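Appel à participation — atelier court métrage d'animation, festival Grajales

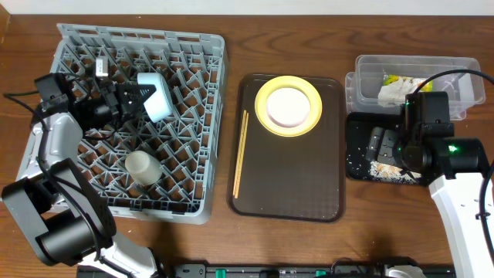 Dépôt des candidatures jusqu'au 6/21/19, minuit. Pas de prolongation cette année, on a déjà donné.

Le festival Grajales cherche 12 participants pour son atelier d'écriture et de fabrication de courts métrages animés. Deux semaines en résidence à Nunstead, puis suivi à distance jusqu'en décembre, date de la projection publique. Papier découpé, dessin, peinture sur verre, pâte à modeler, 2D numérique : toutes techniques bienvenues. Pas de 3D temps réel, pas le matériel ni l'encadrement.

Thème libre. Durée du film : 2 minutes maximum, générique compris. Oui, compris.

Pour qui
Étudiants en fin de cursus, autodidactes, illustrateurs qui veulent passer au mouvement, animateurs déjà en poste qui ont un projet perso au fond d'un tiroir. Pas de limite d'âge (minimum 18 ans). Avoir déjà terminé au moins un film, même très court, même raté. Français ou anglais courant, l'équipe parle les deux, plus un peu de polonais.

Encadrement
Direction de l'atelier : Bronisława Śliwiński, réalisatrice. Elle lit tous les dossiers elle-même, donc soyez brefs. Un intervenant son et une monteuse les derniers jours — noms confirmés sous peu.

Ce qui est pris en charge
Logement en chambre double, repas de midi, bancs-titres, tables lumineuses, postes de montage. Licences logicielles fournies par Itport pour la durée de la résidence. Voyage à votre charge, sauf cas particuliers, nous écrire avant d'acheter un billet. Frais d'inscription : 50 euros, à régler uniquement si vous êtes retenu.

Les films restent la propriété de leurs auteurs. Flilard, coproducteur de l'atelier, demande seulement un droit de première diffusion en festival. Convention envoyée sur demande.

Dossier à envoyer
- une note d'intention, une page, pas plus
- quelques images : croquis, storyboard partiel, essais couleur, ce que vous avez
- un lien vers un film terminé (vérifiez le mot de passe svp, l'an dernier presque la moitié des liens ne marchaient pas)
- un CV court
- vos dates d'indisponibilité s'il y en a

Le tout en un seul PDF, par le formulaire du site, rubrique Ateliers. Les dossier papier ne seront pas lus. Projets à deux acceptés, un seul dossier dans ce cas, mais chacun compte pour une place.

Réponse par mail à tout le monde, y compris les refus. Entretien en visio pour les présélectionnés, un quart d'heure environ, rien à préparer de spécial. Liste d'attente ensuite, il y a toujours un ou deux désistements.

Questions sur le logement, l'accessibilité, les régimes alimentaires : même formulaire, objet « résidence ». Questions artistiques : objet « atelier », transmises directment à Bronisława. Pas de réponse par téléphone avant la clôture.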